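From: Wilma Van Beek
To: Narnia allotments list
Subject: Re: Blight on the lower plots, and what to do about seed potatoes

Hello all,

I said at the October meeting that I would write up what I know about the blight, so I have tried to do it properly.
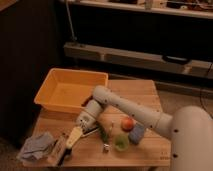 I have had plot 11 since before the top fence went in, and I have lost potatoes to blight in four of those years. This one was the worst. I have put the relevant part of the earlier message below and answered it bit by bit. Apologies to those who have read it already.

Alemayehu wrote:
> We lifted our maincrop on Saturday and more than half of it was
> brown and soft inside. The tops had gone black a fortnight before.
> I cut them down when I saw it but I left them lying on the bed
> as I did not know what else to do with them. The two plots on
> either side of us have the same thing.

Leaving the tops on the bed is what most of us did the first time. The spores wash down off the leaves with the rain and get through the soil to the tubers. If you cut the tops, take them off the plot the same day. Then leave the potatoes in the ground for two weeks, or three if you can stand it, so that the skins harden and whatever is on the surface dies off. I did this with my second row and lost maybe one in five. The first row I lifted straight away in a panic and lost nearly all of it within the month, in the sacks, which is worse than losing it in the ground as you get the smell as well.

> What are we supposed to do with the foliage? Somebody told me to
> burn it and somebody else told me it can go on the heap.

You can't burn it before the end of October under the site rules, and wet tops don't burn anyway. The leaves and stems can go on a heap, as long as they really rot down. Blight needs living plant tissue to get through the winter here, so once the leaf is dead and rotted it is finished. The tubers are another matter. A potato in the middle of a cool heap will sit there until April and then grow, and if it was infected you have started next year's outbreak yourself. So tops on the heap and potatoes in the council bin, or take them home and put them in the food waste. Please don't leave them in a pile behind the water tank. There is one there now and it has shoots on it.

> Should we dig everything over to find the ones we missed?

Yes, and then again in spring. I have never managed to get every potato out of a bed in one go and I don't believe people who say they have. Fork it over now while you can still remember where the rows ran. Then keep an eye on it from April and pull up any potato plant that appears where you did not plant one. Pull it, don't hoe the top off, or it will be back in ten days. This goes for the empty plots too. Plot 20 has had nobody on it since the summer and it is full of them. I will do the half nearest the path if someone else will do the other half.

> Can I keep any of the good ones for seed? They look perfectly
> clean.

I would say no. A tuber can carry blight and look fine until it warms up. I know it is annoying when you have a boxful that cost you nothing, but this is how it came back on the lower plots two years ago. Eat the clean ones, soon, and check the sack every week. Buy certified seed in January.

> Would it be worth spraying next year?

There is nothing left that we are allowed to buy as home gardeners that works against blight on potatoes. The copper mixtures were withdrawn years ago. If you have an old tin in the shed it needs to go to the tip as chemical waste. Don't put it on the bonfire, and don't pour it down the drain by the gate, which runs into the brook.

> Or do we give up on potatoes altogether?

I hope not. There are two things that do make a difference.

The first is growing earlies. If your potatoes are out by the middle of July you will miss the blight in most years. You get a smaller crop and it doesn't keep, but you get to eat it. You can put leeks or kale in straight after, so the ground is not wasted.

The second is growing one of the resistant kinds as your maincrop. I had a row of Skuvov this year from the man who has the end stall at the plant fair, next to a row of my usual ones. The usual ones were black to the ground in nine days. The Skuvov had spots on the lower leaves and carried on growing for another month. It is a floury potato, a bit dry for my taste if boiled, but very good mashed or roasted. Slugs like it, which I should mention. My sister grows Porneo and has had no blight on it at all, though she is up on the hill with the wind going through and I would not promise the same down here. She says it boils well.

Spacing matters more than I used to think. I had been planting at a foot apart and I have gone to fifteen inches, with the rows wider as well, and the leaves dry off much faster after rain. Water the soil and keep it off the leaves. Earth up well, as deep as you can manage, as a good thick ridge keeps the spores off the tubers.

Tomatoes get the same disease, for anyone who was wondering why theirs went the same week. If you have them outdoors, keep them as far from the potatoes as your plot allows. Mine in the greenhouse were all right this year, with the door shut on wet nights.

On the seed order: if enough of us want the same thing we can buy by the sack and split it. Last winter the order came to 231 pounds altogether and it was a good deal cheaper than the garden centre. I need to know the variety and how many kilos, and whether you want earlies or maincrop. Reply to me and not to the whole list please. I would like to have the numbers before the Christmas break, and I will not be chasing people.

One more thing – whoever borrowed the long-handled fork from the shed, could it come back before the weekend? The short one is no good for this job.

Wilma Van Beek
Plot 11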